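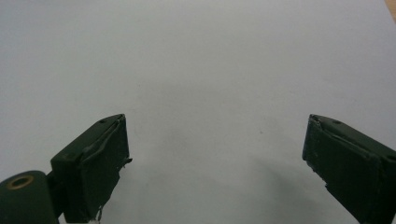
The work table in January

Home | Workshop | Gallery | Visit us

We prepared the white table in our back room for the new season of paper folding and small repairs. I like to see a work surface before all the things come on it, so this page of the gallery is only about the table.

Pale and smooth
The top is matte, a very light gray, almost white. It has no lines and no pattern. I wanted it like this, because thin paper is easier to see on a calm color — and small screws also.

One small speck
Near the middle there is a tiny dark point. I do not know yet if it is dust or ink. If it is ink, it can stay.

Cool and warm
At the far right corner a little tan color shows, like wood. Next to it the white looks more blue, and lower down it becomes a soft gray with the shadow.

The old table came from a shop on Skokow Street and served us well, but it had deep knife cuts and the paper caught in them. Members who want to use the new place, please bring your own cutting mat. We have only two to lend, and the glue must stay on the side shelf.

Next gallery: the drawers and the paper stock.

2 comments | 2 shares | 1054 views

© Grinov Workshop, February 2026 | Contact | Back to top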